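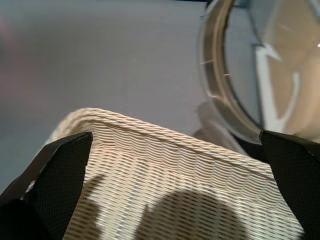 Laundry questions come up more than any other kind on the Drelwood residents' page, so we have put the answers in one place. They cover carrying laundry to and from the shared front-loading machines, sorting it, and looking after the door and the seal. Baskets get their own section, as many of you use a woven one. The cream-colored kind with a thick twisted braid along the rim is a common choice, and the braid is the part to check first for wear. If your question is not answered here, use the contact form on the Drelwood page.

Last updated Tuesday, May 24, 2022

BASKETS AND CARRYING

What size of basket should I use?
One that you can hold level in front of you and still see the floor. A shallow basket is enough for a small load. For sheets and towels, use a deeper one or make two trips.

Can I put wet clothes in a woven basket?
For the short walk to the dryer or the drying rack, yes. Do not leave them in it overnight. Some woven materials stay damp long after the clothes are out, and a dyed basket can mark light fabric. Line it with an old towel if you are not sure.

How do I clean a woven basket?
Shake it out upside down, then go over it with a soft brush, following the rows of the weave. Wipe it with a damp cloth and a drop of dish soap. Let it dry in the open air, away from the heater. Do not put it in the washing machine.

The rim is coming apart. Can it be fixed?
Usually. Tuck the loose end back under the next twist and sew it down with strong thread in a matching color. Hold the basket by the bottom until it is done.

THE DOOR AND THE SEAL

Why is the door glass shaped like a bowl?

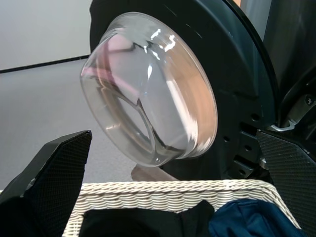
Door open, with the clear bowl and the black ring around it.

The bowl reaches into the opening when the door is closed. It keeps clothes back in the drum and away from the seal. Small items can still get caught at the edge, so look there before you press the door shut.

How do I clean the glass?
Use a soft cloth and warm water with a little dish soap. Wipe the inside of the bowl and the outside, then dry both. Lint and detergent film collect where the glass meets the ring. Do not use scouring pads or anything gritty.

Should I leave the door open after a wash?
Yes, leave it ajar. A closed door traps moisture and the drum starts to smell. If small children or pets are with you, keep them away from the machine while it is open.

What do I do about black spots on the rubber?
Wipe the folds of the seal with a damp cloth and dry them. If the spots stay, report the machine number on the contact form. Please do not use bleach on the seal yourself.

The door will not open. Is it broken?
Probably not. The lock takes a short time to release at the end of a cycle. Wait until the light goes off and try again. If there is still water in the drum, select drain and spin. Do not pull hard on the door.

SORTING AND LOADING

Can I wash bright colors together?
If they have been washed several times and have not bled, a cool wash together is normally fine. New reds and dark blues should go separately for the first few washes. Read the label first - it overrules anything on this page.
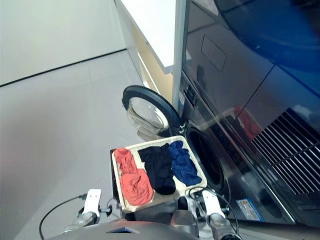
Black clothes can go in with strong colors once they have stopped losing dye. Turn them inside out to slow down the fading. Keep whites and pale colors out of that load completely.

Should I fold things before I put them in the machine?
No. Folded or rolled clothes do not wash evenly. Open each piece, empty the pockets, close the zippers and put it in loosely.

How full should the drum be?
For everyday cottons, leave a hand's width at the top. Wool and delicates need more space than that.

Can I carry clean clothes back in the same basket?
Yes, but check it first. Wipe out any lint or spilled powder. If the dirty load was muddy, use a clean liner for the trip back.

I left something in the machine. Where will it be?
Found items go on the shelf by the door and are kept for 14 days.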